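We use cookies to keep you signed in and to count visits. Accept all / Manage settings

Ticket: Cup scores wrong on Skorkbridge club site, match centre page
Product: Breltari match centre, standard plan
Status: Closed
Opened: Monday, 7.40 pm

Reported problem

The match centre page showed the wrong score during our cup quarter-final against Ayala. The game stood at 1-1 after the first half, but supporters following on the site saw 1-0 until well into the second. The scorers' list was right the whole time. Only the big score at the top was behind.

Checked so far: cleared the page cache twice, logged out and in again, tried a second browser. The league table and the fixtures list were both up to date. No error shown in the admin screen. 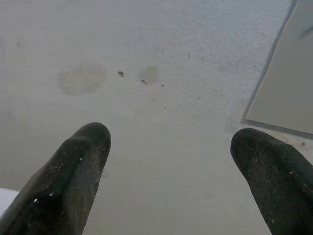 Does the wrong score also go out in the goal alerts on phones?

Goal alerts are taken from the scorers' list, so supporters who had them switched on got the correct score.

Reply from support, 8.25 pm

Please open Settings, then Live Scores, and tell us what is entered under Refresh. The normal value for a live match is 10 seconds. Please also check whether the match is marked as League or Cup.

Reply from club, 8.50 pm

Refresh is set to 300. Match type is League. The fixture was copied from last month's home league game with Ayala and only the date was changed. We have now set Refresh to 10 and the match type to Cup. The score corrected itself the next time the page loaded.

There is a second fault on the same page. On a phone the home and away scores run together, so 2-1 looks like 21. It is fine on a laptop. 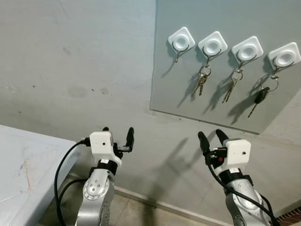

The score box is built from two narrow columns, one for each team, and the Itia theme is meant to leave a space between them. On phones that space had been set to zero. The columns should stand side by side and slightly apart, like the two black fingers of the left-hand gripper in the photo, with the dash in the gap. Go to Theme, then Small Screens, and put the column gap back to the default. Save, then publish. Saving alone does not change the public page.

Reply from club, 9.30 pm

Done. The gap is back on both phones we tried. The final score of 2-1 now reads properly, and the attendance line under it (200) has moved down to its own row, as it should.

One thing still open: extra time. The semi-final may need it and there is only a box for the full-time score.

Reply from support, 9.45 pm

Extra time and penalties appear once the match type is Cup and the full-time score has been entered as a draw. They stay hidden otherwise. For the semi-final, please create a new fixture and leave the old one alone, as copied fixtures keep the old match type and the old refresh time. Closing this ticket. Reply within a week to reopen it.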